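Re: [caraudio-install] Pement harness and steering wheel controls
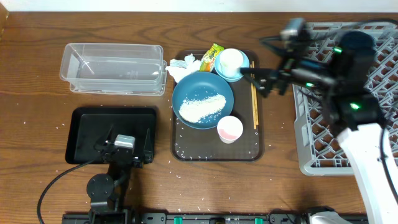
Posted by Segundo Chávez, 7:40 am
In reply to: "Pement harness, anyone?"

> The Pement harness keeps the factory amp AND the wheel
> controls with any aftermarket head unit. Plug in, done in
> 64 minutes. Sound is cleaner than stock. Why would anyone
> still solder?

Cleaner than stock measured with what? I've put in 3 of these and every one needed the amp turn-on lead moved by hand. The sheet says "2000 and up" and leaves it at that. Two of mine were well inside that range and the volume buttons did nothing until I swapped in the older Plamex box.

I'd also like to know which head unit you used. If it was the Dlamini, it has its own wheel control input, and the harness may not be doing any of the work you're giving it credit for. 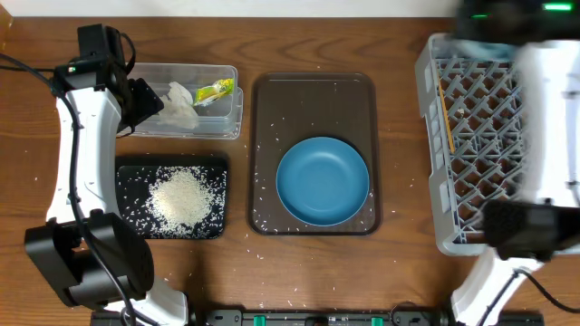 The noise claim bothers me more. Fluselham says their ground loop filter isn't needed with this harness, and then sells you the filter on the same page. I had alternator whine in one car with the harness in and none with it out, same ground point both times. Small parts go missing on jobs like this too, so I keep the spare pins and fuses in a clear plastic bin like the one in the photo, with the crumpled white stuff and the little yellow-green packet in it. You'll want those pins, whatever the ad says.

Part 762 is the one I tested. If yours has a different number, post it, along with what you had to cut.

Segundo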